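Textbooks > Field Sports > Chapter 3

Last updated: July

3 Reading the Ground for Partridge

Partridge stay close to food, cover and grit. On a dry farm of 300 acres, most coveys will use only a few fields. This chapter uses Oakley, a mixed holding near Tonbridge, to show how to find those fields before the dogs are let out.

Start with the map. Mark hedges, stubble and any damp hollow – birds feed there early and move to cover by mid-morning.
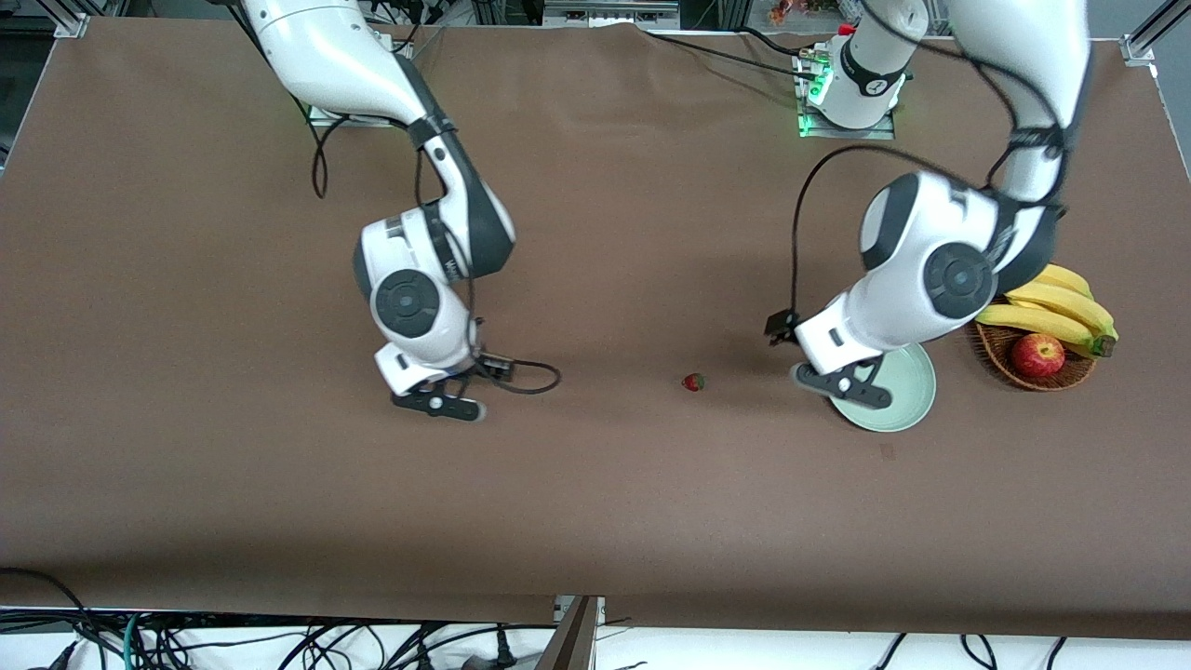 Fig. 3.1 A strawberry, a plate and a basket of fruit

Filed under: Game birds, Dog work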